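Keeping faux hydrangeas looking decent in a hallway?
Posted by Bianka Fodor, 22/07/2022

Moved into a rented flat in Skillmont and the hall gets sun from about lunch till evening. Real flowers die on me within days so I've gone artificial. Problem is the dust, and my last lot went a sort of tea colour by December. Paid 20 quid for them as well. The landlord won't let me put up a blind. I've tried a feather duster, which just moves it about, and a hairdryer, which sent it all over the coats. Also they flop in the vase, it's a tall one with a wide neck. Any ideas welcome, cheap ones especially.

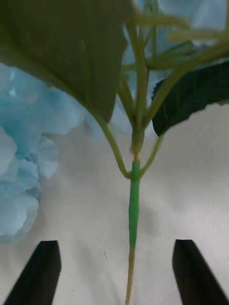 Can you wash fabric petals in the sink?
Depends on the dye. Dab one petal at the back with a damp white cloth first, and if colour comes off, stick to dry cleaning.

Thanks in advance, and sorry if this has been asked before, the search on here is hopeless on my phone.

Keir Gillies
222 posts

Fading first. Nothing brings it back once it's gone, so move them out of the direct sun if you possibly can – even the other side of the hall helps. UV spray slows it down a bit but wants redoing, and it made mine feel crunchy. Do it outdoors, the smell hangs round for ages.

Dust – soft paintbrush, a clean one, and a hoover held in the other hand with a pair of old tights over the nozzle. Work from the top down. Once a fortnight and you'll never need to wash them. Leave it 3 months like I did and it goes sticky, espescially near a kitchen.

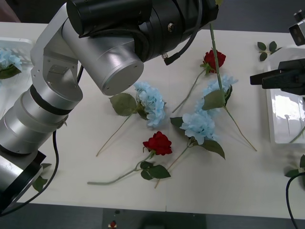 Flowers on a white table.

For the flopping, dry rice or gravel in the bottom of the vase. Gravel's better, rice gets weevils.

Sofia Abreu

just buy new ones?? charity shop in Dow had loads last time I was in

Jessie Cairns

Agree with Keir on the gravel. Chicken wire scrunched up in the neck works too if it's a really wide vase, wear gloves. Wouldn't bother with the UV spray personaly, mine went yellow quicker than the flowers did. And don't use furniture polish whatever anyone says, it holds the dust.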